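Ticket 940: Velau gripper kit, wrist view and finger alignment around a push button
Product: Velau two-finger kit with wrist camera, on the Trulleo arm
Opened by: Tiina Kemppainen, Workneh
Status: open, waiting on Erora support

What's going on

Hi again! Tiina here, same person who wrote in about the missing cable ties (they came, thank you). We've had the Velau kit on trial since October and mostly I like it a lot. Setup was easy, the fingers feel solid, and the software only made me swear once. But we've hit something I can't sort out by myself, so I'm writing it all down as I go, and you can tell me which part I got wrong.

The job is simple on paper. The arm goes up to a fixture with a red mushroom button on it, gets one finger on either side of the handle the button is mounted on, closes, and holds. We test operator stations, so it has to do this over and over without me standing there. Out of 51 cycles in the last batch, 4 stopped with "grip width out of range" before the fingers had closed. No pattern I can find. Twice in a row, then nothing for ages, then two more before lunch.

What I've tried so far

1. Restarted the controller and the gripper separately. Same thing.

2. Redid the finger zero from the setup menu. It passed the first time, and I got my hopes up, and then the error came back on the ninth cycle. So the zero probably isn't it, or it drifts and I don't know how to see that. Is there a place where the old zero values are kept? I looked under Maintenance and under Logs and found only the most recent one.

3. Checked the finger screws. One on the right was a tiny bit looser than the others. I snugged it up and ran 24 more cycles with one error, so better maybe, but I wouldn't swear to it in court.

4. Slowed the approach to half speed. No errors in a short run, but it's too slow for us — a full batch would run right past the end of the shift, and I promised the next person the cell by 3:00.

5. Turned off the automatic width detection and typed in a fixed width. This one surprised me. It closed fine every time, but the error moved: now I get "contact not confirmed" once in a while instead. I put it back to automatic so you'd be looking at the same setup as the rest of this ticket.

6. Looked through the wrist camera with the arm parked at the approach point. The handle bar is in the gap between the two fingers, with the button on the lower part of it and the black contact block right above. The bar is white and the inside of the box behind it is a creamy white too, with the light falling unevenly across it, so I've started wondering whether the width detection is losing the edge of the bar against the background. I'm guessing, though. You know your own software. 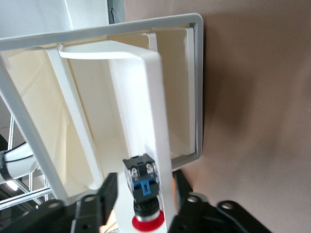
7. Taped a sheet of dark paper behind the handle. Ten cycles, no errors. Too few to prove anything, and the tape let go on the eleventh, so I stopped there. I'll do a proper run with something sturdier once I find a piece of card that fits.

What I'd like from you

Mostly I want to know if the automatic width is supposed to cope with a light part on a light background, or if we should be setting a fixed width for that kind of thing. The manual has one line on it (page with the big yellow warning, near the bottom) and it says "adequate contrast" with no number or picture. If there's an exposure setting for the wrist camera I'd love to try it, but I can't find one with my login.

Also, could somebody tell me what "contact not confirmed" is measuring? Motor current? Finger position? I'd be a lot less nervous about the fixed width if I knew.

We have to decide on keeping the kit pretty soon. I'm leaning yes. The fingers are much nicer to swap than our old ones and I'd be sad to send them back over this.

Added later the same afternoon

Got one more error with the card out and automatic width on. I saved the log right away this time and attached it, the error is close to the end. Call me if that's easier, I'm at the bench until 4:30.

Tiina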